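The Accounts We Forget to Close

When a person leaves an office, many things happen quickly. There is a cake, there is a card with signatures, and the desk is given to somebody else before the plant on it is dry. The parking permit is taken back the same afternoon. In one place where I worked, the company asked me three times for the key of a cabinet which I had never opened. But my user account in that same company was still alive more than a year later. I know it because a reminder to change my password came to my private mail, very polite, with my name spelled correctly.

I want to argue in this essay that old accounts are the most neglected problem of computer security in ordinary organizations, and that the neglect is a matter of management much more than technology. I am not a famous expert. I have worked in system administration for most of my adult life, first in a hospital supply firm and then for Brilevari, a company that keeps records for small cities and school districts. What I write comes from this work, and a reader from a bank or a big software house may find it too simple.

Let me begin with Gadholm, where I was sent to help with a move from one mail system to another. It is a pleasant town with a public library, a water department and a very strict rule about dogs. The town employs 500 people if you include the summer workers. On the first day I asked for the list of accounts, as one always does, and the list had 1162 names.

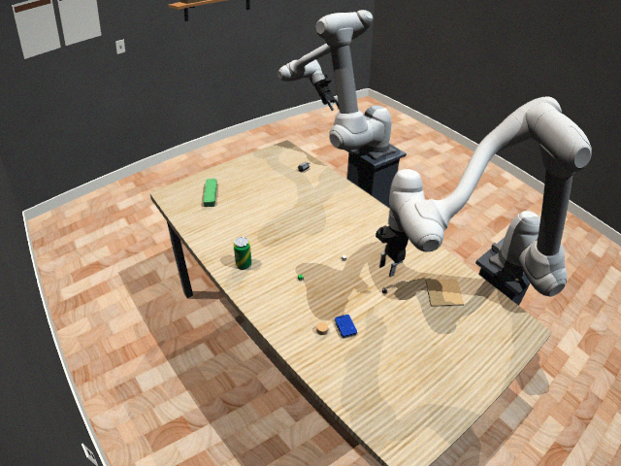 I went to the personnel office and asked if the number of employees was perhaps wrong. It was not wrong. The difference was made of people who had retired, people who had moved away, students who had worked one summer at the swimming pool, and two persons who had died. There were also accounts which belonged to no person at all. One was called "scanner2". Another was called "temp" and it could read the complete payroll folder. I asked who used "temp" and the answer in every office was that another office used it.

I should say clearly that the people in Gadholm were not lazy. The personnel office sent a paper form to the computer office each time somebody left. The form was yellow. The computer office had changed its address inside the building, and after that change the forms went to a tray in the old room. They were all there when we looked, in good order. Each office had done its work according to its own instruction, and the accounts stayed open.

This is why I don't believe very much in blaming. After a data theft, the newspaper usually looks for the employee who clicked on a bad link or gave away a password. It is a good story with one guilty person. But the link is only where the thief comes in. How far he can walk afterward depends on which doors are open inside, and those doors were left open by a whole organization over many years.

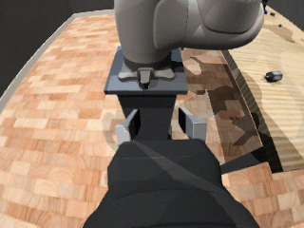

By In-ho Gil
Opinion | Work and Security

An old account is more useful to a thief than a current one, and I think this point is not well understood. If somebody steals the password of a person who works every day, there is some chance that the person will notice. A message is marked as read when she did not read it. The system says she is already connected from another place. She becomes angry and calls the help desk, and the help desk, whether it likes this or not, begins to look. The owner of a forgotten account will never call. He is fishing, or he works in another state, and he does not know that he is sending mail at four in the morning.

The password is often old too. Rules for passwords become stricter with time, but they are usually applied when a person changes the password, and a person who has left does not change it. So the weakest passwords of ten years are kept safe in the old accounts, like wine. Some of them were also used by the same person on a shopping site or a travel site, and when such a site loses its list, the criminals try every pair of name and password wherever they can.

There is also the matter of permissions. A clerk who stays in a place for twenty years moves from one department to the next, and in each department she receives new permissions. The old ones are seldom taken away, because it would be a little rude and because perhaps she must help her former colleagues for some weeks. On the day of her retirement she may have more access than the mayor. Then the account goes to sleep with all of it.

I have heard several arguments against closing accounts quickly, and I wish to treat them fairly.

The first is that important mail may still arrive. This is true, and for this reason mail should be forwarded to a supervisor for a fixed time. In our projects we propose 60 days. Most managers ask for more, and I have noticed that those who ask for more rarely open the forwarded mail after the second week.

The second argument is about files. A person leaves, and the only copy of the contract or the spreadsheet is in the personal folder. I agree that this is painful. But a file in the folder of somebody who is gone is already half lost. It is better to have the painful afternoon now, when the person is still there and can explain what "final_new_3" means.

The third argument is the one I respect the most. Sometimes a program runs under the name of a person. An employee built a nightly transfer of data, he used his own account for it since it was easy, and now the transfer of the water bills will stop if the account is closed. In a town smaller than Gadholm I saw that a whole department had stayed with this fear for years. The software was a billing product by the name of Dotus, and the people there spoke about it as one speaks about an old uncle with a weak heart. We closed the account on a quiet morning, with everybody standing ready. One report did not print. It was repaired before lunch.
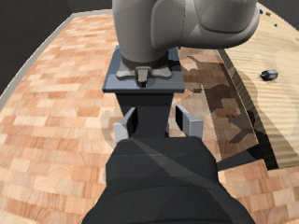
Accounts that belong to outside companies deserve a separate word, because they are the worst kind. A vendor installs a system and asks for a login to support it, the login is created with wide rights so that the support will be fast, and then the contract ends or the vendor is bought by another vendor. Nobody in personnel sends a yellow form for a vendor. When we make an inventory, our eyes go to the big things, the servers and the large databases, and the vendor login is very small beside them. I think of the gray robot arm on its blue-gray plate: one looks first at the thick rounded casings, and only later at the small blocky connector down at the base, with its black tip close to the front edge. In an inventory I now try to begin with the connectors. Who can enter from outside, under which contract, and who inside the building would be asked if the login were used tonight?

A colleague from Gauthier, a consulting firm that often competes with us, told me once that he refuses to start any project before the customer names one person as owner for every outside login. He loses some customers in this way. I did not have his courage at that time, but I have come to his opinion. If no living person wants to put a name beside an account, this is already enough information to close it.

What should be done is not expensive. The list of accounts should be compared with the payroll list every month, by two persons from two different offices, and the comparison should be signed. An account that was not used for 40 days should be disabled, without discussion, and opened again if somebody complains. Disabled is not deleted, and people become much calmer when you explain this difference to them. The last day of work should have an hour reserved for it, with the employee and the supervisor sitting together – first the files, then the mail, then the programs that run under this name.

I would add one thing that sounds more like manners than security. Tell the person who leaves that the account is now closed, and at what time it was closed. Most people are glad to know it. If something bad happens later, they can say with a quiet mind that it was not through them. When a former pool guard in Gadholm got our letter, she called to thank us, and she also asked if we could find some photographs she had left in her mail seven summers before. They were still there. We sent them to her and then we closed the account.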